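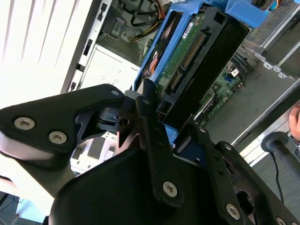 Robots Have Rules Too

You have rules. Don't run near the pool. Don't feed your sandwich to the dog. Robots that take computers apart have rules as well, and they complain much less.

Rule 1: Power off first. The computer gets unplugged before any work begins. A robot can't feel a nasty zap, but the people nearby can.

Rule 2: Be gentle. A hard drive is where a computer keeps its files – your photos, your homework, your 23 drawings of the same horse. Its green circuit board is covered in tiny parts, so a robot has to hold on firmly without squashing anything. Think of carrying an egg, if the egg had gold pins.

Rule 3: Mind the fingers. Yours, that is. Robot fingers can pinch. Some robots are built to slow down or stop when they bump into somebody, but you still keep your hands out of the way while one is moving.

Rule 4: Know where the stop button is. It's usually big and red, and every person working with the robot should be able to reach it. It is not for leaning on. Otis Gallagher, who teaches robot safety in Katham, makes each new helper point to it before they touch anything else, including the biscuits.

Rule 5: Keep secrets. Old drives can hold private things, so they are wiped or destroyed properly afterwards. No peeking – the robot isn't interested in your horse.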